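Do Coupons Get Us to Spend More? My Semester Project
by Anil Mathew

Hey, so I kept every grocery receipt from my house for 3 months, with coupons and without!
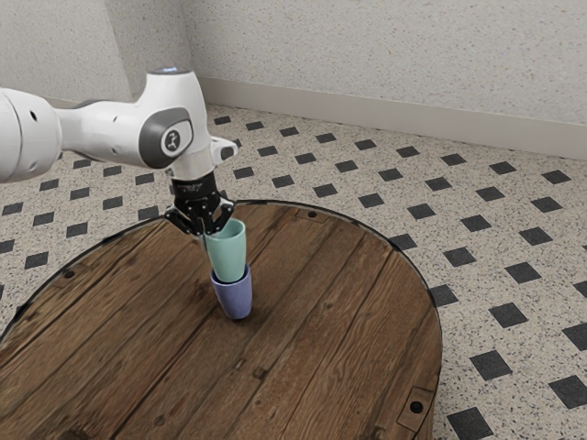
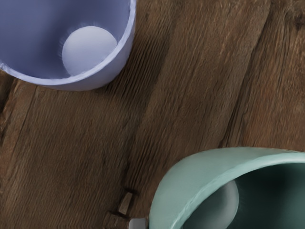

Lodcombe College, Department of Consumer Studies

We ended up with 364 receipts (my poor kitchen drawer). I figured coupon trips would be way cheaper, but nope! Our coupon trips came to $1748 and the plain ones to $1629, and I split them pretty evenly. The Brekia cereal deal got us every time, up to four boxes in one go. Next I want to try the Masanja store app and see if digital coupons are any worse.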